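Ticket 239 - Evening relaxation audio stops partway through
Status: Solved
Product: Amaral guided sessions (web player)
Opened: Saturday, November 11, 2023

Reported problem
Client on the Clevalska sleep and habit program says the body scan track goes silent at the countdown, every night, same spot. Phone volume is fine and the progress bar keeps moving. She was really enjoying the program up to then and wants to get back to it!

Log
Played the track on our side in two browsers. Full sound all the way through, including the countdown (lovely recording, by the way - I nearly didn't get up again).

Asked for the player version. It's 159, from June. We're well past that now, so I asked her to sign out, clear the saved sessions and sign back in.

Reply: new version loaded, still silent at the countdown. Good, that rules out the old player.

Asked which voice she has selected. She uses Ovine, the softer one. Tried it here and got the silence right away! So it's the voice, and every Ovine listener on this track would get it.

Looked at the file. The countdown starts from 100 and was recorded separately, then joined on with its level set to zero. Easy to miss if you only check the opening minutes.

Fix
Raised the level on the joined part, exported again and replaced the file. Listened from start to finish with headphones and then on a small speaker. Sounds great on both. 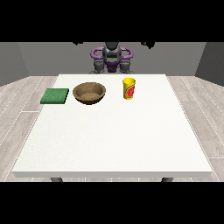
Client confirms she heard the whole countdown last night and has already booked her next coaching call. So happy with this one!

Still to do: check the other Ovine tracks for joined sections, starting with the morning confidence set. If a client reports silence in any of them, please add it to this ticket and reopen it.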